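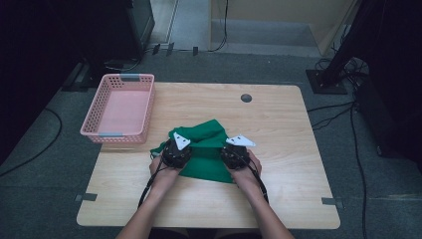 Prelencombe, Wednesday, November 7, 2018

To: Prelencombe Allotments list
Subject: Re: Water butts, again

Florencia Godoy wrote:

> Can someone tell me whether we are switching the standpipe off
> this month or not? Last year I walked down with two cans and a
> hopeful expression and got nothing. Also the butt by the
> Troncoso gate has a crack you could post a letter through. I
> vote we replace it before April, when everybody suddenly
> remembers they own seedlings.
>
> Florencia
> (plot 50)

Dear Florencia, dear all,

Yes, the standpipe goes off this month. It went off last November too, and there was a notice on the gate saying so, although I grant you the slugs had eaten most of it by the time anyone looked.

On the butt: I went down with a torch and you are being kind. It holds water up to the crack and no further, so at present we own a very tall puddle. I have asked for two prices. Pikell will sell us a 200 litre one with a lid and a tap. Feltine do a 320 litre one, tap extra, and want to know if we have "level access". I said we had a path, and left it there.

My own feeling is for the smaller one. The big one won't go through the Troncoso gate without taking the gate off, and those of us who remember the last time the gate came off would like to die having seen it only once.

Three other things while I have you. 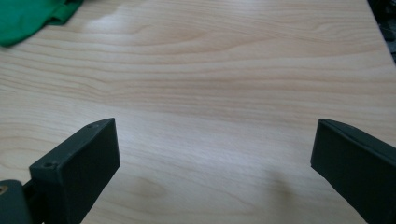

1. Seed swap

Bring your spare seed in envelopes, with the name of the plant written on them. "Beans?" is not a name. Last time I took home a packet marked "the nice ones" and grew a row of what I still believe to be dock.

2. Bonfires

After dusk only, and please look at which way the wind is going. The houses on the lane have washing, and opinions.

3. The wheelbarrow

Whoever has it, keep it until the weekend if you must, but could we have the wheel back as well this time - it was missed.

Votes on the butt to me, not to the whole list.

Plot 2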